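How to look after an oiled or lacquered table

Most tables need very little care, but the right care depends on the finish. Work out which finish you have before you buy anything. A product made for bare or oiled wood will sit on top of lacquer and go sticky, and a spray polish can leave an oiled top patchy.

Finding out what the finish is

Turn the table over or look under the edge, where the maker may have left a label. If there isn't one, put a drop of water on a part of the top that does not show and wait 17 minutes. On an oiled or waxed top that is due for attention the water soaks in and leaves a darker spot, which fades as it dries. On lacquer or varnish the drop stays where it is. A freshly oiled top will also hold the drop, so if you have only just moved in with the table, ask the person who had it before you.

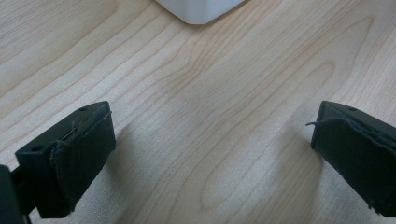 Veneer and solid wood can both be oiled, and both can be lacquered. What changes is how much sanding they will stand. Solid wood shows end grain at the short sides of the top, and the lines on the surface carry on over the edge. Veneer is a thin sheet, and its pattern often stops at the edge or meets a separate strip. The pattern on the face alone will not settle it. Tall nested arches with long streaks beside them, as on the pale top shown here, turn up on solid boards, on veneer and on printed laminate. Look at the edges and the underside, and if you are still not sure, treat it as veneer and keep the sandpaper away from it.

Everyday cleaning

Wipe with a cloth wrung out in warm water, going along the grain, then dry with a second cloth straight away. For greasy marks add a few drops of washing-up liquid to the water. Do not use scouring cream, bleach or the green side of a sponge. Crumbs and grit should be brushed off first – dragging them about under a wet cloth is how most fine scratches get there.

Things that stand on the table for weeks will leave their outline in the end. Light darkens some woods and fades others, and the part underneath is left behind. Move bowls, lamps and boxes now and then, especially in the first year. Rubber feet are worse than most, as they can stain lacquer for good. Stick felt pads over them. 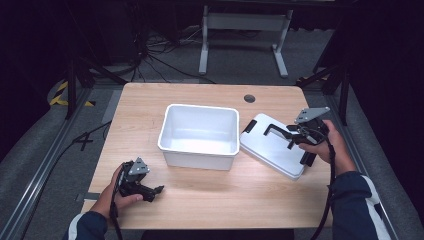 Oiling the top

You will need hardwax oil, two lint-free cloths, 240 grit paper and a pair of gloves. I use the clear oil from Bakke. Ylva Rønning, who taught me most of this, prefers Tellora and gets the same result.

1. Clear the table completely and clean it as above. Leave it to dry overnight.
2. If the wood is solid and feels rough, sand lightly along the grain. Skip this step on veneer.
3. Wipe off all the dust with a barely damp cloth and let the surface dry.
4. Put a small amount of oil on a cloth and rub it in along the grain. Do the whole top in one go, or you will see the joins.
5. Wait for the time given on the tin, then wipe off everything that has not soaked in.
6. Leave for 4 hours before a second thin coat, if the tin allows it.

Lay used cloths flat outdoors to dry, or soak them in water before throwing them away. Oily cloths left in a heap can heat up and catch fire.

Keep hot pans and wet glasses off the table for a week after the last coat. I do ours every September, once the windows have stopped being open all day.

White rings

A white ring on lacquer is damp caught in the finish. Leave it for a day or two first, as many go by themselves. If it is still there, lay a dry cotton cloth over it and pass a warm iron across for a few seconds, with no steam. Lift the cloth and check each time. Dark rings have gone into the wood itself and will need sanding, or on veneer, a visit from a restorer.

Last updated 2024-01-05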